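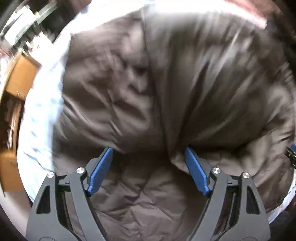
Dark brown fabric with a slight sheen.

Stinetti Adds Brown Lining Fabric to Its Stock Range

FLASTBY – Stinetti, a supplier of lining fabrics to small clothing makers, will add dark brown to its Drarkine range in March. It is the eighth color in the line and will be sold by the yard or on full rolls.

Orders of 200 yards or more will ship within 3 business days. A full roll costs $129. Customers with an open account can reserve stock now through the Flastby sales office.

The company asked its regular buyers last fall which color they wanted next, and brown got the most votes. Swatch cards are free to trade customers.

Stinetti also supplies thread and interfacing. The Flastby warehouse counter opens at 8 a.m.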